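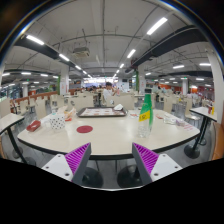 Lunch hall, pads open. Pretty flash workshop eh

1/ Thread on looking after the hand-held gripper, cos a few of you asked. Mine's the Caltia with the purple ribbed pads. I do the pads every 60 grabs and check the plate screws while I'm in there.

2/ Pads first! Soft brush along the ribs, never across. Crumbs love those slots. Then a damp cloth, no solvent (I wrecked a set at Jedthorpe that way, still cranky about it).

3/ Test grab next. A drink bottle's my favourite, I want it upright with a pad either side.

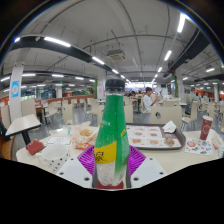

4/ SCREWS
Go round both plates with the little driver. Snug, then stop. If one keeps backing out, dab of threadlocker and leave it overnight.

5/ Then I grab low, near the base, and look at how the ribs fan out either side. If one side fans more than the other, re-seat that pad. 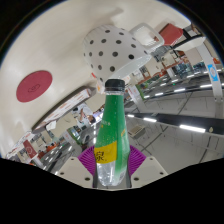
Low grab, green bottle, polka dot mug behind

6/ Pads get swapped at 3,000 grabs no matter what. Next set's due in October, colour still undecided.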